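Setting Up a Play Kitchen Cell: Ground Rules for Arm Operators

These rules apply to anyone running an arm on a toy kitchen task at Kirnel. Read them before you power on. The setup check takes nearly 15 minutes.

1. Set the kitchen at an angle to the camera so the front and one side both show.
2. Put the pot on the cooktop before you enable the arm.
3. Decide whether the oven door starts open or closed, and write it on the run sheet. An open door takes up floor space in front of the unit, so stay clear of it.
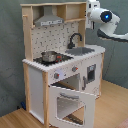 Oven door open, pot on the cooktop, arm at the upper right.

4. Keep one hand near the stop button whenever the arm is enabled. Two people must be present for any new motion.
5. Move at low speed near the faucet and the hood. Both stick out and are easy to hit.
6. Never reach over the counter to fix a part. Stop the arm first.
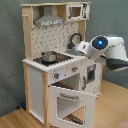 Eltbridge, August 26, 2018

Check the approach to the sink on its own. Bring the wrist in from the side, pause short of the basin, and confirm the clearance to the faucet before going lower.

Inspect the joints and cables every 2,000 cycles. Log any contact with the kitchen, even a light one, and send the log to the Isteck folder.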